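讲稿备忘（自己看的，别投屏）
场合：Cliturdale 高尔夫与旅游业交流会，下午第二场，二十分钟，含提问
2018年11月8日

开场
先别放片子。先说一句：我不是球场设计师，是管运营的，讲的都是账和草。
问一下台下谁管过九洞球场，举手。估计不多。
引出题目：小球场冬天怎么活。北边的球场，一年能打的日子就那么些，剩下的时间钱照花。

第一块 Zulladen 的底子
九洞，标准杆35，老牧场改的。不是名场，没有明星股东，没有酒店。
会员238人。去年底数。这个数字停一下，让他们记住，后面要用。
年费不高，很多人是从镇上骑车来的。
以前的做法：十月底锁门，四月开。中间五个月零收入，机库租金、保险、两个人的工资，一分不少。
（这里容易讲长，别讲推土机那个故事，上次讲了四分钟。）

第二块 第一年试错
冬天开三个洞，用临时果岭。第1、2、9洞，离会所近，走一圈不到一小时。
临时果岭剪在球道上，比正式果岭粗，推杆基本靠运气。会员骂。骂归骂，来的人还是有。
最大的错：没封正式果岭。霜还在草上就让人踩，开春一看全是黑脚印，第9洞果岭修到七月才像样。
教训：有霜不进果岭，没有例外，谁来说情都不行。规矩要写在发球台上，光写在网站上没人看。
第二个错：球车照开。第2洞低洼处轧出两条沟，排水全乱了。后来冬天一律步行，手拉车也要宽轮的。
第三个错是价钱。冬季按次收费，收得太细，前台一个人又要收钱又要煮咖啡，排队排到门外。
改成冬季票，一张管到开春，会员半价。卖出200张，头一年就这个数，已经够发一个人的工资。

第三块 跟 Hamolov 比
Hamolov 是十八洞，山坡上，沙质土，排水比我们好得多。他们冬天能开九个洞。
别学他们的洞数，学他们的排期。他们把所有开球时间压在上午十点到下午一点，霜化了才放人，天黑前收完。
我们原来从八点开，八点的人站在发球台上跺脚，九点半还没打。白开。
照搬以后投诉一下少了，前台也能十点再来上班。
他们还有一条：冬天不报成绩，不算差点。我们跟了，吵了一阵，后来大家反而敢带新手来打。
注意语气，Hamolov 的人可能在场，别说得像在揭短。

第四块 室内
会所后面那间旧仓库，改成推杆室加两个打击位。网是自己挂的，地毯铺了两层。
不上模拟器，太贵，我们算过，收不回来。
推杆室最受欢迎，这个没想到。周末下午有小比赛，十杆推杆，输的人请汤。
青少年班也搬进来了，冬天不断课，春天回到草地上手感还在。原来停五个月，每年春天等于从头教握杆。
供暖是大头，只开晚上和周末。其他时间穿厚点。
灯要提前换，旧灯管闪，打久了头疼。这条写给真要做的人，很具体，可以念。

第五块 钱
这一页慢讲。
冬季总入场352人次，第二年。听起来少，对九洞场来说不少了，都是原来没有的。
会员续费比以前早，原来拖到五月，现在很多人二月就交，因为人在场里，顺手就交了。
餐吧亏，不瞒大家。汤便宜，人坐得久。但是关了餐吧人就不来，所以算在宣传费里。
草坪上多花的：临时果岭要多剪、换洞杯要勤，第三年买了盖果岭的布，Kouris 的货，厚的那种。薄的一刮风就跑。
别推销，说完就过。要是有人问价钱，会后私下聊，各家面积不一样，报了也没用。
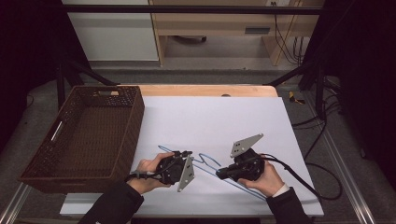
冬天临时果岭的洞杯多久换一次位置？
看踩踏情况，人多的时候两天一换，地冻硬了就先不动，等软了再挪，硬挖会把杯边的草整块带起来。

第六块 能带走的几条
霜规写死。
洞少开，时间压短。
冬季票一口价，不要按次。
室内先做推杆，打击位第二步，模拟器最后再说。
会员要提前讲清楚，九月就发信，别等锁门那天才贴告示。我们第一年就是贴告示，电话接到手软。
低洼地方先排水，没钱就先封，绕着走。

备用（时间够才讲）
越冬病害。雪霉病，入冬前最后一次肥别给多，氮多了草嫩，雪一盖就烂。我们第二年吃过亏，第1洞果岭左边一大片。
雪不要急着铲。薄雪自己化，厚雪底下结冰再处理，用木铲，铁的伤草。
狗。冬天允许牵狗进场，遛狗的人变成会员的有好几个。狗绳必须，沙坑不许进。沙坑反正冬天也不打，球进去免罚抛出来。
沙坑耙子收进库里，不然冬天坏一半，春天又得买。

收尾
回到开头那个238。里面有些人以前冬天根本想不起来有这个球场，现在一个月来两三回。
明年打算：每张冬季票多送一筐练习球，预备了1000颗旧球，够不够不知到，先试。
谢谢主办方，谢谢 Cliturdale 借的场地。
讲义放门口桌上，自取。
提醒：下一场接着用这个厅，讲完把翻页器还给前台，水杯带走。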